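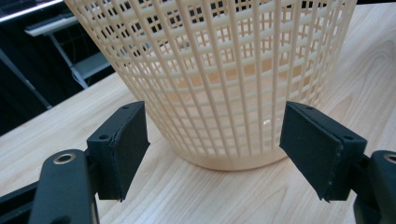 The Budget Line

Thitima Limsakul had one page left to fill, and the page was called Equipment.

The laundry in Mornholm washed sheets and towels for the hotels along the lake, and for the hospital in Skernunska when the hospital's own machines were broken, which happened often. In summer the work doubled. Every July the owner, Mrs. Tanasarn, came down from the office with her reading glasses pushed up in her hair and folded towels together with everybody else until nine in the evening. This year she had said, in front of all of us, that she did not want to fold towels in July any more. She was seventy-one. She wanted a plan with prices in it.

I was Thitima's assistant then. I had come to Mornholm in the winter and my job was to write down what she told me and to telephone the sellers, because she did not like the telephone.

"Write this," she said. "One arm, on a stand, to lift the baskets from the table to the belt. Not the big carts. Only the baskets."

I wrote it.

"Now write what it costs."

The first offer was for 36 months of rent. The second was to buy, and the price was so high that Thitima turned the paper over to see if there was another price on the back. The third came from a small company named Sindon, which had its workshop behind the train station in Skernunska. Sindon did not send a price at all. They sent a letter with one question in it: what will the arm hold?

"A basket," said Thitima. "I told them already. A basket."

But the question bothered her. She went down to the washing floor, and I went after her with my notebook. We stood by the long table and she took one basket and turned it slowly in her hands. I had carried baskets all winter and I had never looked at one. She pressed the side with her thumb and it went in a little, and when she let go it came back.

"If you take it too hard, it bends," she said. "If you take it too soft, it falls. How do you take it?"

I said that I put my arms around it.

"The arm has only two fingers. It can't put its arms around."

She tried with two flat hands, one on each side. High up, near the opening, the basket changed its shape. Low down, near the bottom, it stayed as it was. She did it again with towels inside, first dry ones, then ones from the washer, and she made me write the weight each time. The women at the folding table began to watch. One of them, Berit, asked if Thitima was going to dance with it.

"I am making a budget," said Thitima.

We took the bus to Skernunska the next morning with two baskets on our knees. The workshop was one room, warm, with a kettle. The engineer was young and spoke very quickly. He asked us to put the basket on his table, and then he opened and closed the gripper on it many times, and between the times he changed the pads, or a screw, or only a number on his computer. Thitima stood with her coat on and her bag held in front of her. She didn't understand all of the words, she told me later, but she understood that he was patient, and she gave him some points for this.

"What do the pads cost?" she asked.

He looked surprised. "The pads?"

"They will wear out. What do they cost, and who puts them on?"

He had to look it up. Then she asked about the screws, and the hours of training, and who would come if the arm stopped at six in the morning with a hotel waiting. She asked if he would sell her an arm or if he would sell her a basket lifted onto a belt 3000 times in a week. He sat down. He took a clean sheet of paper and they wrote it together — his numbers on the left side and hers on the right — and it took until the kettle had boiled three times.

On the bus home she was quiet. The road goes past the old mill, where the stone over the door says 1822, and she always looked at it, so I looked too.

"They had this same page," she said. "When they bought the wheel. Somebody sat and asked what the wheel would cost when it broke."

"And what did it cost?"

"I don't know. The page is lost, I think."

She finished the plan that night. Under Equipment she put the arm, the stand and the training, and under that a line which I had not seen in any of the offers: 15 pairs of pads. And below this, in her small upright letters, new baskets, all the same kind.

Mrs. Tanasarn read it standing up. She read the last line twice.

"Why new baskets?" she asked. "We have baskets."

"We have five kinds of baskets," said Thitima. "You and I don't notice. It will notice."

Mrs. Tanasarn pulled her glasses down from her hair, found a pen in the pocket of her apron, and signed. Then she asked me if the bus to Skernunska still left at eight, because she wanted to see this thing herself before it came in her door.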